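Okness prepaid cards frozen again?

thaddaus_r
16 Apr 2022
My Okness card died at the register with $441 on it.

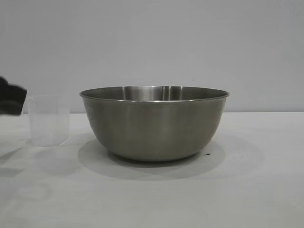 Support says it's "under review," same as in January. I was buying onions. Hardly money laundering.

jorkton_jim
Read the terms. They can hold it 30 days.

thaddaus_r
I did. They say 4.

jorkton_jim
That's business days, and only under $400.

M. Hollenstein
Wrong, Jim, the limit went away last year. File a complaint with the state.

jorkton_jim
Fine. Bring cash for the onions.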